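Gallery: the marble-print tables in our front room
2023-04-30

Welcome to the gallery page of Liltcombe, our small page about simple furniture and how people live with it. On this page I show the two folding tables with the marble print, because several readers have asked how they look in a real room and not in a shop.

We bought the tables last December, second hand, from the Skjelbred warehouse sale. The seller wanted 50 for each, and we paid 80 for the two together. I was not sure about the color in the beginning. Pink and orange is a strong choice for a table, and my first plan was to hide both of them under a tablecloth. After a few weeks I changed my mind, and the tablecloth went back to the drawer – it is still there.

The floor was already in the apartment when we moved in. It is also marble look, much more quiet than the tables, and I had some fear that the two patterns would fight with each other. You can judge this for yourself. Please click on a picture if you want to see it larger.
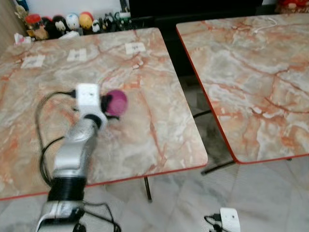
The round ball in magenta-purple, just over the table top. The toys and figures have their place on the shelf behind. 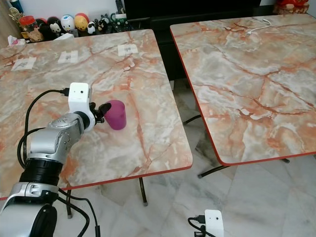 Purple cup, standing upright. In this one the orange-red veins of the print show very well, and on the second table there is only the thin white cable.
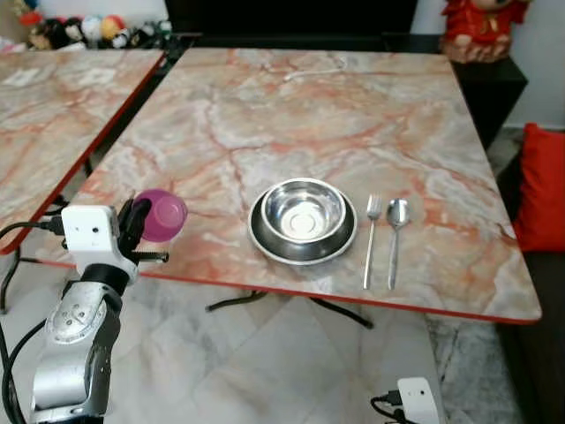
Steel bowl in its steel plate, with fork and spoon on the right side. I like how the light goes through the purple cup and makes it magenta.
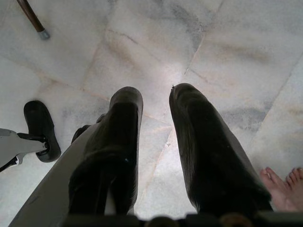
The floor, white with soft gray clouds and a little beige-pink in it. The end of the wooden cane is in the upper corner.

Now some words about the use, as this was the main question in the letters. We eat at these tables, we write at them, and when guests are coming we push them together to have one long table. The height is the same, so a plate can stand over the gap without problem, but I would not put a glass there. For cleaning I take a soft cloth and warm water with a small drop of dish soap. Strong cleaner I tried one time only, on the underside, and it left a dull place. Tomato sauce and tea come off easily if you do not wait until the next morning.

The red edge is the weak part. On one corner it became a little loose in the winter and I fixed it with the Tistura contact glue, pressed with a book for 2 hours. It holds since then. If you buy such a table used, go along the edge with your finger before you pay.

The legs fold flat, and each table goes behind a door or under a bed. One adult can carry it, but on the stairs it is better to be two – the top is slippery in the hand.

Many people wrote also about the Clostosent side table from the previous gallery. It is sold now, so please do not send more messages for it. The next gallery will be about chairs, and I already have over 754 pictures to choose from, so it will take me some time. If you have a folding chair that you are happy with, write to me which one it is and how long you have it.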